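Search this site
Type and press Enter

Speaker notes: What a ferry vote taught us about talking to voters
4 min read

(Start before the slides come up. Say hello to the back row.)

Okay, so I love this story and I'm going to try not to rush it. Last October the island district of Plundik held a vote on whether to keep running its own ferry or hand the route to the mainland authority at Drindano. Small place, big fight. When the count was finished it was 1,253 to keep the ferry and 728 to hand it over.

Pause there. Let them look at the numbers.

Everybody I talked to in the capital had called it the other way! The governor's people had the pier signs printed. The two big parties both backed the handover, for completely different reasons, and I still think that's the strangest part. One wanted the savings, the other wanted the Drindano port jobs.

Next point, turnout. There are 3,051 names on the Plundik roll, so well over half of them voted, on a wet day, on a question with no candidate attached to it. Ask the room: when did your district last manage that? (Give them a moment, somebody always laughs.)

Now Heather Brunton. She ran the keep side out of the back of her sister's bakery and she had almost no money. What she did have was the timetable. She printed the current sailings on one side of a card and the proposed sailings on the other, and that was the whole leaflet. No slogan. People saw the 6:40 a.m. boat was gone from the second side and they got it right away — the high school kids take that boat. 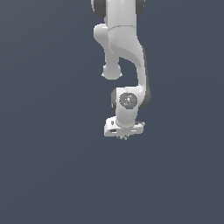 The handover side had a good case too, and I want to be fair to it. Gervásio Fagundes wrote a long, careful paper on the repair costs, and if you like budgets it's a great read (I do, I read it twice). The old hull needs work and the district can't put that off forever. But the paper came out nine days before the vote and you had to go to the district office to get a copy.

Skip the Brolter comparison if we're past the half hour. If there's time: same kind of vote, a bus depot, and the keep side lost badly there with a lovely glossy campaign.

Finish with the council meeting after. Both camps showed up, and they set up a joint repair fund that same night. Read out the motion, it's short. Then questions. Mention the handout by the door.

Comments

marla_k: Was at this talk! The card with the two timetables is such a simple idea. Stealing it for our library vote.

Mohammed: Is the Fagundes paper online yet? Couldn't find it.

Old Pier Road: I voted handover and I'd do it again, but this is a fair account.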